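Small Objects, Small Spaces: My Term Project
Tistden Design Program, Sat 23 October

So my project is all about where people hang their stuff! I started in September with one question -- can a little stand keep a tabletop tidy, or does it just become another thing in the way? I had 10 weeks and a budget that mostly went on snacks.

The stand

I picked a metal one with a round silver base like a shallow dish, a tall thin pole with a ball on top, and curved, horn-like hooks in a tan color. I'm calling it the Grallisby, after the street I found it on (the shop had 3 and I almost bought them all). I love how the hooks sit at different heights, and a white board with a faint grid makes it so much easier to compare them. 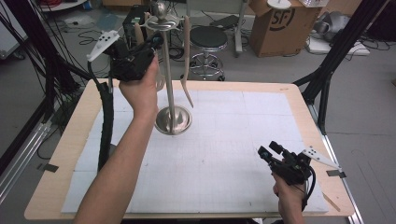

What I noticed about the shape

The hooks look great but they curve a lot, so you have to come at them from the right angle. Mugs with small handles were a pain. Necklaces were way easier, and I got kind of hooked on untangling them (sorry).

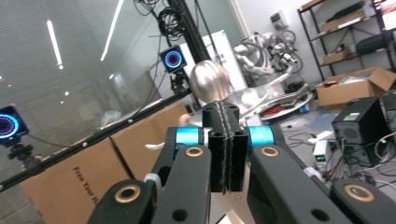 The shiny parts show every fingerprint too, and I spent a silly amount of time wiping mine down. If I did this again I'd try a brushed finish -- and I'd ask more people than just my dorm floor at Dewulf Hall what they want to hang up.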